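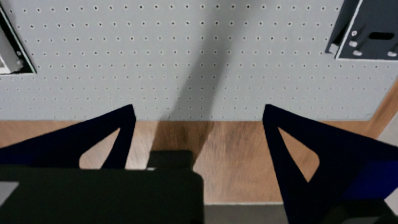 July
Posted by Siu-fong Pan

OK so I've had the Onon bench pack for 22 days now and a bunch of you asked for a proper rundown when I mentioned it. Thread incoming, it's a long one, get a drink.

Quick background for newer people: I run a two-arm shop in Malgate. We do small assembly jobs, mostly sorting and placing little parts for people who don't want to buy an arm of their own. I write the pick routines myself, usually at night, usually with snacks.

Onon is a simulator subscription. You get a rendered workbench, a gripper arm you can swap out, and a set of ready-made tasks. You test your routine in there before you let it anywhere near real hardware. Plenty of these exist, and I've tried a few and quit most of them.

The reason I even looked at this one is Wen-hsiung Kwok. He'd been on it since spring and kept sending me clips. I caved.

Setup first. The download is big and the installer wants a restart halfway through, which it doesn't mention until you're halfway through (thanks). After that it was smooth. I had an arm moving before dinner.

The starter license covers 6 task benches. You can buy more, but I'd sit with the starter set for a while. I still haven't opened two of mine.

The one I live in is the pegboard bench. Pale gray perforated board, wood surface, a couple of things at the top corners of the view, and your gripper fingers coming in from the sides. I do nearly all my work from the wrist view, the same way I do on the real arms.

And I want to talk about the shadow for a sec because I'm a nerd about this! It runs down the board nice and soft, then it carries on across the wood and gets darker and wider with a firmer outline. My old simulator had two choices for shadows, none or a black blob.

Why do I care? My routines find parts by contrast. A shadow lying over a grid of little holes is the sort of thing that wrecks my detection in the real shop at 4 in the afternoon. I want it to wreck my detection at home first, where all it costs me is a rerun.

And it did! First full batch I ran was 306 attempts overnight. I woke up to 13 flagged as bad reads. I went through all of them with my coffee and most had the same cause, my threshold was set way too tight for the darker areas. Loosened it, ran the batch again, and the flags were down to two.

Those two are still a mystery, by the way. If anyone on here uses the pegboard bench and gets a bad read right as the fingers open wide, please message me.

Things I like, in no special order. Saving a run and scrubbing back through it is quick. The keyboard shortcuts make sense. You can rename your benches, and mine are all named after soups.

Also the fingers. The default pair is nearly black with a very blue face on one side, with big triangular openings you can see the wood through. I thought I'd hate having that much hardware in my view, but my real fingers block plenty too, so I left them in. There's a setting to hide them. Don't use it while you're tuning! I did that for one evening and everything I learned was useless.

Things I don't like. The light controls are buried three menus deep under a heading called "Environment extras." Ronaldo Bezerra found them for me after I complained in the user group. I would never have looked there.

Export is clunky. You can send a routine out to your controller, but the file comes with a wall of comments in it and mine choked on them the first time. I now strip them with a little script. Happy to share it, it's nine lines and ugly.

The wood grain. Look, it's pretty, there's red-brown and tan in it and everything. But I couldn't find a way to swap in a different surface on the starter license, and my actual bench is white. Support says surfaces are in the next tier up. I grumbled – then I checked the price and grumbled more.

Speaking of support: I wrote in twice. The first answer came the same afternoon and fixed my problem. The second took four days and was a link to a page I'd already read. So, mixed.

A few of you asked how it compares with Amthorpe. I used Amthorpe for most of last year. It has way more arm models and its contact physics felt better to me when parts were squishy. Onon looks better through the wrist camera and is much easier to learn. If you handle foam or fabric I'd stay with Amthorpe. For rigid little parts I'd go Onon.

Tin-yau Yeh asked if it would run on a laptop. Mine does, with the fan screaming. I do the overnight batches on the desktop and only poke at single runs on the couch.

Someone else asked if you can skip real-arm testing once your numbers look good in the sim. Please don't. I still do a slow pass on the real thing with my hand on the stop button every single time, and I've had to press it twice this month.

Would I renew? Yeah, for the starter tier, month to month. I'm holding off on the upgrade until they put surfaces in the cheaper plan or I get a job big enough to cover it.

Next I'm trying the cable bench, which Wen-hsiung says made him want to lie down on the floor. I'll post the results whatever they look like.

Oh, and for whoever asked about the soups: the pegboard bench is Minestrone.

Related posts
Two weeks with the Chiang quick-change wrist
Why I moved off Amthorpe (and what I miss)
My ugly export cleanup script
Rizal Hutapea on pricing small batch jobs
Malgate shop tour, part 2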